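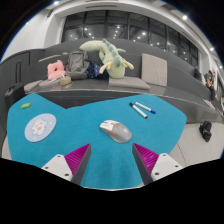 A teal tabletop at the Dinenell shared workspace in Leltbridge, with a mouse, a coaster and two markers on it.

Leltbridge shared desks get a clear-table rule, and a fee to go with it

By Floarea Filip
13 July 2024

People who rent desk time at Dinenell, the shared workspace in Leltbridge, will have to leave the tables bare when they go or pay $5 to get their things back, under a rule the company says will make the place easier to use for everybody.

Members learned of the change in an email this week. It covers the bright teal tables along the gray upholstered bench, which can't be reserved and are meant to be open to whoever walks in. Anything left on them for more than 30 minutes without its owner can be picked up by staff, bagged and held at the front counter. After 11 days it goes to a donation bin.

The email gives a list of what counts: mice, chargers, markers, cups, coasters, "decorative items" and paper. It doesn't say what a decorative item is. A coaster with a white cartoon animal on it, pink patches and all, would seem to be in trouble twice.

Sylvain Hamel, who manages the building for Dinenell, said the tables had turned into reserved seating by another name.

"You put a mouse down at nine, you go to a meeting, you have lunch, and the table is yours until two," Hamel said. "We get complaints about that more than we get complaints about the heat."

Asked how many complaints, he said he would have to look. A follow-up message had not been answered by the time this was published.

Dinenell does have one number it likes. The email says 93 percent of members "support a cleaner, more flexible table experience." That comes from a survey sent out in December, and the question, which two members forwarded to this site, asked whether they would like the shared tables to be clean and available when they arrived. It did not mention bags, counters or money. It is hard to picture who the other seven percent were.

Some members think the company has a point anyway. Kumiko Takeda does bookkeeping for small shops and comes in most mornings. She said she has stood there with a laptop under her arm looking at tables that had a pen on them and no person.

"I don't love the fee," Takeda said. "But I have sat on the stairs to take a call, and I pay the same as they do."

Marius Manole, a translator, sees it the other way. He said his table at home is two feet wide and he joined so he could spread out. A mouse, a couple of markers and something to put his coffee on don't make a mess, in his view, and he doesn't want to pack all of it up each time he goes to refill the cup.

"Thirty minutes is a phone call with the bank," he said.

There is also the matter of lockers. Dinenell sells them, by the month, through a storage company called Estus, and the email closes with a link to sign up. Hamel said the rule and the lockers were planned separately. The two went out in the same email, under the same heading, with the locker price in bold.

He also said the fee would only cover staff time. The front counter is staffed all day already, and he did not say that anyone would be hired.

A similar rule was tried at Veloso, the smaller workspace across the river, and dropped. Jitendra Bansal, who ran the front desk there, said the trouble was deciding when the clock started. Staff put paper slips on the tables with the time written on them. Members moved the slips, or wrote a new time.

"I spent my afternoons arguing about a stapler," Bansal said.

Hamel said Dinenell won't be using slips. Staff will "use their judgment," he said, and the first few weeks will be mostly reminders. He did not give an end date for the reminder period - or say whether the $5 would be charged during it.

The rule applies to the open tables only. Private rooms are left out, as are the monthly desks upstairs, where members can keep whatever they like on the top as long as it isn't food. Members who want to object can write to the front counter. The email does not say that the answer could change anything.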